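Fumcombe Kitchen Words

Word list of household and kitchen terms, put together for the Zein spelling app. 854 entries, plain text, one per line. Last update October.

What's in it
Utensils, linens, storage, cleaning stuff. American spelling only. Plurals listed seperately. No brand names.

Utensil holder, cloth, hem, rim, slot - all in the "counter" group, 20 groups total.

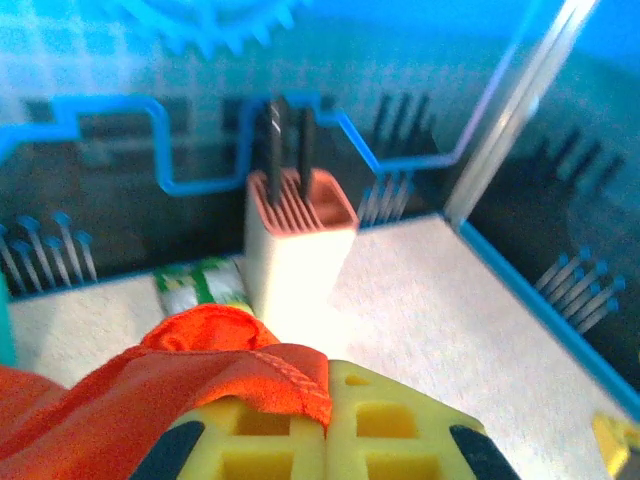
Known problems
- 3 duplicates in "linens", will fix
- "colander" and "strainer" share a definition, needs spliting
- no audio yet

Use
Free for classroom use. Credit Fumcombe. Send corrections thru the Zein form.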